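4.3 Public demonstration

The hand-held gripper was shown to visitors at the Arnwood open day in February 2025. The purpose of the visit programme was to see how people with no background in robotics would take to the device when the task was one they already knew well. Clothes handling was chosen for this reason. Visitors were met by the second author, given a short spoken briefing and then asked to straighten or fold a garment laid out on a bed. No written instructions were handed out. A total of 40 visitors took a turn with the device, and each was allowed 2 attempts per garment.

Garments were drawn from the set described in Section 3.2. Knitwear was used for most turns, as its thickness and stretch made errors in grip placement easy to spot. Figure 6 shows the gripper at the lower edge of a checked cardigan, with the jaws open on either side of the fabric. The bedding was patterned on purpose. Earlier trials at Tarora had been run on a plain grey sheet, and the segmentation model trained on those recordings performed poorly when moved to ordinary bedrooms.
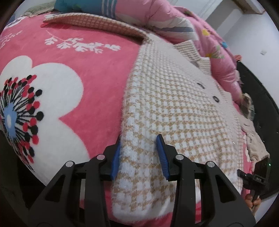
Figure 6. Hand-held gripper at the edge of a knit cardigan, seen from the camera on the tool. A second hand-held device is visible at lower right.

Two kinds of difficulty came up often enough to be noted by both observers. The first was depth of grasp. Visitors tended to close the jaws on the first few millimetres of the hem, and the fabric then slipped out during the lift. Morelli suggested a verbal cue ("go in past the edge") and this was added to the briefing for the afternoon group. The second was coordination between hands. Visitors who folded laundry daily would often start both hands at once and then stop to reposition one of them, which left long pauses in the recordings.

Recordings were trimmed by hand and passed through the Babaei filter with the same settings as in Section 3.4. Segments shorter than 1000 milliseconds were dropped. Ortuño labelled the remaining segments by grasp type, and disputed labels were settled by a joint review.

The open day data were not used to train the folding policy reported in Section 5. They were kept as a separate test set, referred to below as Gakora, and are used only to measure how well the grasp detector copes with untrained operators.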